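Spending the equipment money, slowly

I have been putting off the budget for next year since November, so naturally tonight I made soup, cleaned the coffee grinder, and wrote a blog post about the budget instead. If you've been reading for a while you know the situation. We're a small shop, we build little automated setups for people who pack and portion and sort things, and once a year I have to turn a pile of wishes into a purchase list that Woo-jin Bae will sign off on without sighing at me.

Woo-jin handles the money. He is a very patient man with a very good sigh.
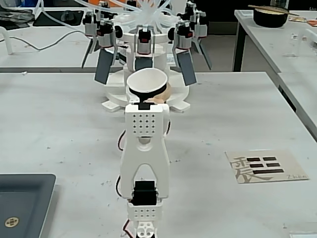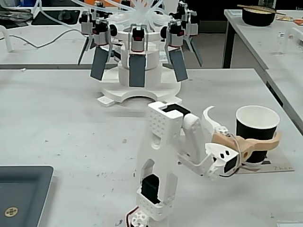 So, the arms. The question for the whole year is whether we keep going with printed arms and hobby-size servos or finally spring for one proper commercial arm. I've changed my mind on this so many times that I started keeping a note on my phone with the date crossed out and rewritten. Right now I'm on the side of printed, and I'll try to explain why, mostly so I can copy and paste it into the request later.

A printed arm costs us next to nothing in plastic. What costs money is everything you forget. Servos, and then spare servos, and then the spare servos for the joint that always eats them (the shoulder, if you're wondering, it's always the shoulder). Wire. Connectors. A power supply that doesn't sag when three joints decide to move together. Screws in a size that the hardware store near us has never once had in stock. Last year I put down a single line that said "arm parts" and we blew through it before spring was over. This year every joint gets its own line. It looks ridiculous on the page and I don't care!

The number I came up with for one complete arm, including a full set of spare servos and a decent supply, is 300 dollars. I checked it twice and then had Woo-jin check it, and he found a connector kit I'd counted two times, so I bought myself a nicer set of hex drivers with the difference. (Woo-jin, if you're reading this, they're shop drivers. They live in the shop.)

I want three of them. One to work on, one to break, and one that stays exactly as it was the last time everything behaved. That last one is the hard sell, because on paper it looks like an arm that does nothing all day. But anybody who has lost a whole week trying to remember which bracket was the old bracket will understand. I was that person in the summer. I printed the same part over and over with tiny changes and wrote nothing down, and by the end I had a shoebox of almost identical white pieces and no idea which one fit.

The commercial option is the Uveck. I've had the quote sitting in my inbox for ages and I open it the way other people look at beach houses. It's a lovely arm. Smooth, quiet, strong, comes with a manual a person wrote. It would also eat the entire arm budget and then reach over and start eating the gripper budget too, and if we bent something on it we'd be shipping it back and waiting. I asked how long a repair takes and got a very warm email that did not contain a length of time.

I'm not against it forever. If we get a customer who needs real payload, I'll be first in line with my pen out. For light stuff, for trying things, for letting people make mistakes without everybody in the room holding their breath, I'd take a bunch of cheap arms every time.

Okay, grippers. I could write a whole separate post about grippers and I probably will.

The fingers are where the customers actually look. You can spend all month on the arm and the first thing a visitor asks is whether it'll squash their muffins. So that's where I'd like to put more of our money, and it's also where planning gets messy, because you don't buy a gripper once. You buy one, and then you buy fingers for it, and then different fingers, and then the air stuff. Oh, the air stuff. If you're new to pneumatics, please write this on your hand: the gripper price is the small number. You need a compressor, or at least a share of somebody's compressor. You need a regulator, valves, fittings, and tubing. Then more tubing, because you measured along the straight line and tubes don't go in straight lines.

Our tubing order last year came from Cistia, who were fast and perfectly nice about me calling to change it. I'd use them again. But I ordered one size of fitting for the whole job and we ended up with adapters on adapters, and every adapter is one more place to leak. I spent an evening going around with soapy water and a paintbrush looking for bubbles like I was fixing a bike tire. For the new plan I've got the fittings broken out by size, with extras of the small ones, and the whole air line comes to 834 dollars. Woo-jin raised one eyebrow. I said "tubing" and he put the eyebrow back down, so I think we're making progress as colleagues.

The compressor isn't in that figure, and this is the part I'm still chewing on. We share one with the cabinet makers next door and it's fine until they're busy, and then our pressure wanders and everything gets a little sleepy. A quiet one of our own would fix it. Idetti makes one I like the look of, and a friend of a friend has offered me a used one, and I've got a bad history with used compressors that I won't go into here except to say there was oil, and it was on the ceiling.

My compromise is to rent for a couple of months first. Renting feels like throwing money away right up until you find out the thing is too loud to stand next to while you're on the phone. I wish I'd rented the last label printer we bought. I wish I'd rented the chair I'm sitting in!

A few smaller things that always get left off and that I'm putting in this time:

Tables. I know, I know. Everybody thinks they have enough tables. Then you put a machine on one and you can't put your lunch there anymore, and you need space next to it for whatever it's supposed to be picking up, and space next to that for the laptop. I've asked for two more, the same height as the ones we have, because the one time we mixed heights I spent a whole morning shimming with cardboard.

Test objects. This one gets a laugh every year and then it gets approved every year. You can't test on the same plastic block forever. People's real stuff is soft and lopsided and slippery and it comes in awkward shapes, and some of it goes stale and has to be bought again. I keep a small monthly amount for it and hold on to the receipts in an envelope. Grocery receipts in an equipment budget look suspicious, so I write on the back of each one.

Filament. Get the same brand and the same color all year if you can. We switched in the middle of a job to save a little and the new stuff shrank differently, and holes that used to fit a bearing suddenly didn't. Saved a few dollars, lost two days. I still think about it in the shower.

Training time. I haven't ever seen this in an equipment budget and I'm sneaking it in. Our project with Bạch was the reason. We had the whole setup ready ahead of schedule, which I was very proud of, and then it sat there while the rest of us learned how to run it between other jobs. I've put down 8 hours per person before anything new goes into real use. Woo-jin asked which column that goes in and I didn't have a good answer, so at the moment it's in a column called "people" with one entry in it.

And then there's the cushion. I used to hide mine. I'd round every line up a bit and hope it added up to enough for the surprise at the end, and of course then the surprises came and I couldn't say where the extra was because it was smeared over the whole sheet. Now it's one line at the bottom labeled "something will break." It has survived every round of cuts so far, and I think it's because it's out in the open and everybody in the meeting can think of the thing that broke last year.

One thing I'd love to hear from other small shops is how you decide when to replace and when to repair. My rule used to be that I'd fix anything as long as I could find the part. That's a terrible rule, I've found parts for things that should have been put in the ground. Lately I ask whether I'd buy it today at the price of the repair, and that's helped, although it did cost me a drill press I was fond of.

So that's the list as it stands tonight. Three printed arms with every joint itemized, the air line, a rental compressor, two tables, the groceries, the filament, the people column, the cushion. The Uveck quote goes in the back as an appendix, where I can visit it.

The draft goes to Woo-jin at nine in the morning. I still have to fix the sheet where the shipping got added into the tax, and I should probably eat the soup.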